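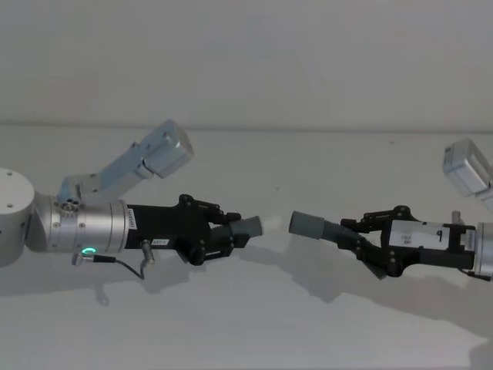
Menach asked on the phone this morning if I had cleaned the pads before I set the zero, and said that without this the whole alignment is for nothing. I had cleaned them. Then he wanted the left arm slower, and there I agree with him.

2020-06-22. The cell from Tanabe took me the full morning. I closed both grippers on their gray tubes and brought the tips toward each other in small steps, until only a narrow gap was left. The force value on the left was 108 and on the right 98 – too much difference for me. In April they were almost the same. I wrote both in the Vernen log and did not touch the right one.

After lunch I opened the fingers and looked at the pivots one by one. 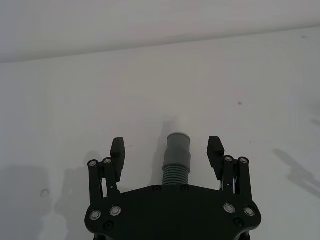

Fingers open, ribbed tube between them.

The screws on the plate I checked with the small key, four of them. One took a little turn. Tomorrow I repeat the test at the slower speed. I must also order new pads, and ask for the longer key – mine hurts the hand.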